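The Small Tableware Gallery: Trays, Bowls and One Good Pot

Welcome to the tableware pages! I've been gathering cheap and cheerful kitchen things for longer than I'd like to admit, and April seemed a good month to get them out of the Storgate boxes and look at them properly. The collection stands at 209 pieces now, nearly all of them for everyday use, and I do use them. The Valwood bowls went round the table at breakfast this morning and were back on the shelf by ten.

This page is for my cream things. I love cream! White looks a bit chilly on a brown table, but cream sits there like toast and butter, and it goes with every pot I own.

The Rabbit tray. Rounded corners, the name in curly dark brown lettering at one end and a little bunny at the other saying "Hi" (I say hi back, most mornings). With it are the plain shallow bowl, a pale block of something to eat inside, and the steel pot with the glass lid. Look at the knob on that lid, with its light tan top – such a nice touch.
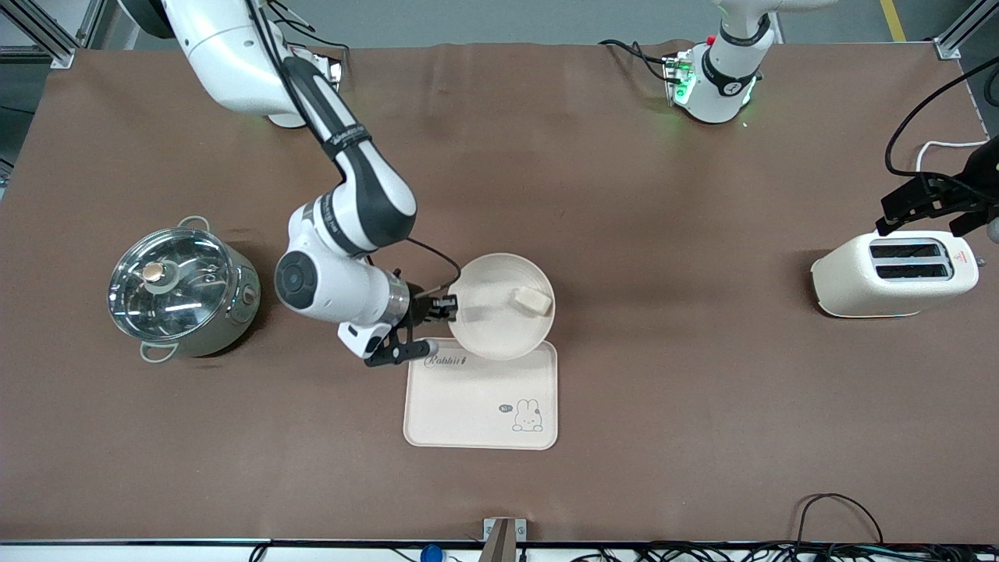

Usa Mahawong wrote in to say that she keeps her trays upright in a letter rack, five to a slot, and that they've stopped sliding about since she did. She also reckons a shallow bowl is far better than a deep one for anything cut into blocks, as you can get a spoon under it without chasing it round the sides.

I've tried the letter rack and it's brilliant. Mine came from the Khunthong market stall, where I'd gone for a ladle, and it takes the small trays beautifully, though the big Zatmont one still has to live on top of the fridge.

A few notes for anyone starting out. Wash printed trays by hand with a soft cloth, and keep scourers well away from the lettering. Glass lids I store upside down on their pots, knob inwards, which saves a whole shelf. Blue and green pieces are on the next page, and the enamel mugs will follow once I've found the other box.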